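Handout 4: Setting Up and Looking After the Udlow Cell
Reading time: 4 min

By now you have all met the Udlow cell in simulation: two white arms, one rail, one table, and a handful of colored pieces for the arms to disagree with. This handout covers what to do before you run anything on it and what to do when it sulks.

1. Start with the gripper, fingers open

Most faults reported as "the arm missed" begin at the fingers. Load the Jendatex profile, open the gripper, and bring it down over a single piece. Then stop and look from the wrist view. You want bare wood on both sides of the piece before any close command goes out. The gap doesn't have to be equal left and right, but if one side has vanished, fix the wrist offset. Do not fix it by closing faster, a remedy that turns up in the lab reports every term.

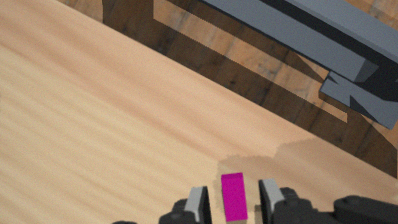
Wu objected that an even gap ought to be the rule, since a lopsided one means a finger lands first and shoves the piece along the table before the other finger arrives. Fair enough, and for the small pieces I'd go along with it. For the long ones, a small shove is cheaper than another hour of tuning. Write down which you chose.

2. Check the mounts and the rail

Go to the overhead view and turn the shadows on. They cost you some frame rate, but a shadow is a second look at the arm's pose from an angle you didn't pay for. Compare the elbow and the wrist with the joint readout. If the readout and the view disagree, suspect the home offsets in the Clukolex file. Someone has usually saved over them.

Check that both bases sit on the mounts at the rail. A base that has drifted by a hair at the mount will be off by a good deal more at the fingers, and you'll spend the afternoon blaming the camera.

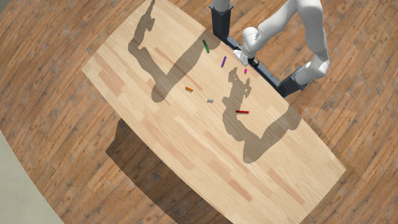
Fig. 2. Overhead view, gripper clear of the pieces.

3. Approach moves

Jog the arm out over the table with nothing in the fingers. Use the slow setting, pause 10 seconds at each stop, and log the joint values. Run the path out and back 4 times. If the last set of values differs from the first, the controller gains are too soft, or you bumped the keyboard.
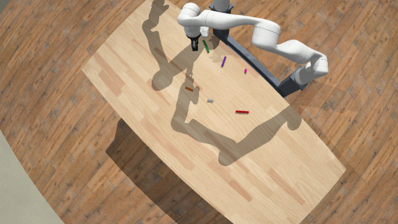
Keep the fingers pointing down for the whole of the approach. Tilting them early looks graceful and ruins the depth estimate. Once the log is clean, reset the controller at step 2000 and save the profile under your own initials. "final_new_2" is taken.

4. Before you leave

Open the fingers, park both arms, and put the default profile back. The October group inherits whatever you leave in there.

Related handouts
Handout 2: Reading a Joint Log
Handout 3: Home Offsets and How to Lose Them
Handout 5: Two Arms, One Table
Clukolex file format, short version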